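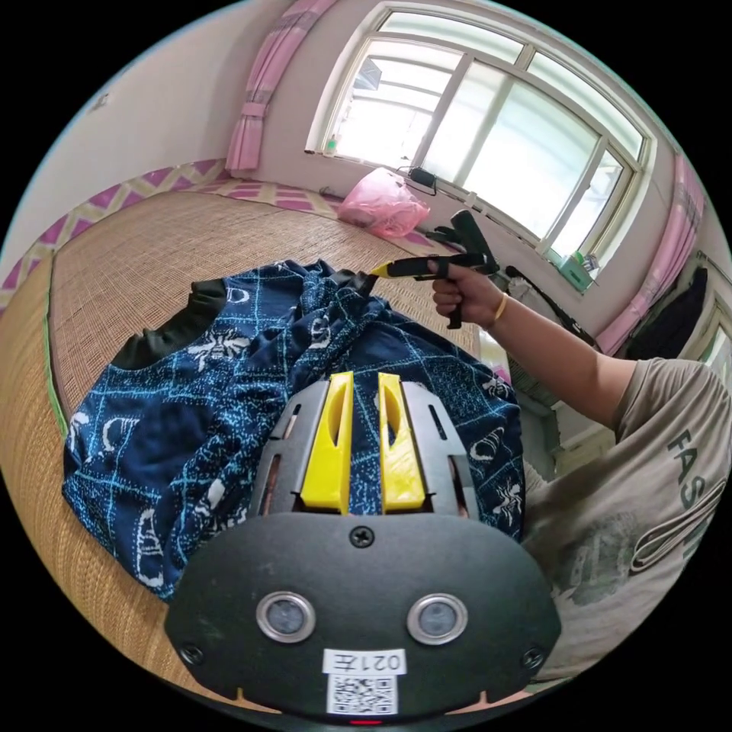 Folding a shirt takes no skill. Folding thirty-four of them, on a bed, before the light goes, is a different animal, and I spent most of November learning that the hard way. I'd been told to start with the worst thing in the pile and work down from there. So, the navy one first. Thin light-blue grid lines, white prints all over it, little insect-like figures and ovals, black trim along one edge. Busy cloth. You lay it on the straw mat and the eye can't find the middle, the grid goes one way and the folds go another, and in a minute it's a heap again.

Waldemar Wasilewska laughed at me over the phone. He ran the linen room at the Makowska, a 222-bed hotel that closed a while back, and he folds the way other people shuffle cards. "Use the lines," he said. "Somebody printed a ruler on your shirt and you're complaining." Fine. Used the lines. Collar away from you, smooth from the center out, both hands flat. Pick one pale line near the shoulder and follow it down to the hem. Fold on it. Then the other side. Sleeves back over themselves. Bottom up, once, then again.

It worked on the fourth try. The first three I'd rather not go into.

The surface matters more than I thought. I had always folded on a bare mattress or standing up with the shirt under my chin, like my mother did, and both are bad. A mattress gives. A blanket grabs. Woven straw is good stuff for this – firm enough to press against, and you can spin the whole garment with one finger. Waldemar swears by a hard table, waist high, but who has one of those free? A bed with a mat on it is the laundry room most of us get.

Next thing, light. Dark fabric eats it. Work by a window if there is one and push the curtains right back. I tried the navy shirt again at night under a ceiling bulb and could not see the creases at all, only feel them. Found them in the morning, naturally.

And clear the sill while you're at it! Mine collects chargers and small bottles, everyone's does, and then a sleeve goes out sideways and takes something with it.

Then storage, where people really fight. My neighbor at Perley Court stacks flat. Her sister rolls. Waldemar files, on edge, fold side up, so that every shirt shows a stripe of itself. He picked it up from Rurus, a little housekeeping newsletter that went out to hotel staff, and he still has 11 issues in a shoebox and will read to you from them if you let him. I've come around to filing, mostly. T-shirts with lettering on the chest are easy to find that way if you leave the letters on the outside of the last fold. Patterned things, same idea, a bit of print facing up. Plain black everything is still a guessing game.

What not to fold: anything heavy and dark that you wear every other day. Hang it on the wall. A hook costs 2 dollars at Fata, the hardware place by the bus station, and you'll never have to look for it.

Plastic bags are for the give-away pile only. One bag, by the wall, and when its full it goes out the door. Clean clothes kept in plastic come out smelling of plastic and with a set of wrinkles no grid line is going to help you with.

I timed myself on the last day, 11/22/19. The whole pile took under an hour, tea included, which Waldemar says is slow. He did ask for a look at the navy one. One edge was off by half a sqaure and he noticed right away.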